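Why Does Cloth Wrinkle?
Skokmont Learning Pages: Everyday Science for Young Readers
Published 2018-09-09

Cloth is part of nearly every hour of a person's day. People sleep under it, dry their hands on it and wear it to school. It is also one of the few materials in the home that can be rolled into a ball in the morning and spread flat again in the afternoon. A dinner plate cannot be treated in this way, and neither can a book.

What cloth is made of

Most cloth begins as fiber. A fiber is a very thin strand. Cotton fibers grow on a plant, and wool fibers grow on sheep. Other fibers, such as polyester, are made in factories. A single fiber is weak, so many of them are twisted together to make yarn.

Yarn can be turned into cloth in two main ways. In weaving, one set of yarns runs up and down, and a second set passes over and under it. In knitting, the yarn is pulled into rows of loops. A T-shirt is usually knitted, and a bed sheet is usually woven. Readers may look closely at the edge of a sleeve or a pillowcase and try to decide which method was used.

Where wrinkles come from

When cloth is bent, the fibers inside it bend as well. Some fibers spring back as soon as they are let go. Wool is good at this. Cotton fibers tend to stay where they have been pushed, and a crease is left behind. Water and heat make this stronger. They allow the tiny parts inside a cotton fiber to slide into new places, and when the cloth dries, those parts hold on. A cotton shirt left in a heap after washing will therefore dry with the shape of the heap in it.

A piece of cloth on a table seldom lies completely flat unless a person has smoothed it. Where there is extra cloth and no room for it to spread, it rises into soft ridges. The low places between the ridges are called valleys, just as they are on a map. 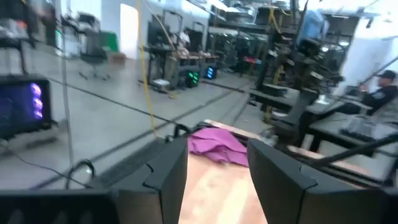
One reader of these pages wrote to say that her towels never seem to wrinkle, however badly she folds them, and asked whether towels are made of something special. They are usually cotton. The small loops on the surface of a towel make it thick, and a thick cloth bends in wide curves. Sharp creases form more easily in thin cloth.

How to smooth and fold a small cloth

1. Clear a space on a table and wipe away any crumbs.
2. Find two corners that are next to each other and lift the cloth by them.
3. Give it one gentle shake and lay it down.
4. Press from the middle toward the edges with flat hands.
5. Bring one edge over to meet the opposite edge, and smooth the cloth again.
6. Turn the cloth and fold it in half once more.

An iron should be used only by an adult. It becomes hot enough to burn skin very quickly.

Words to know

Crease: a line left in cloth by a fold.
Fiber: a thin strand from which yarn is made.
Weave: to pass yarns over and under each other to make cloth.

The next page in this series, on buttons and zippers, will appear in November.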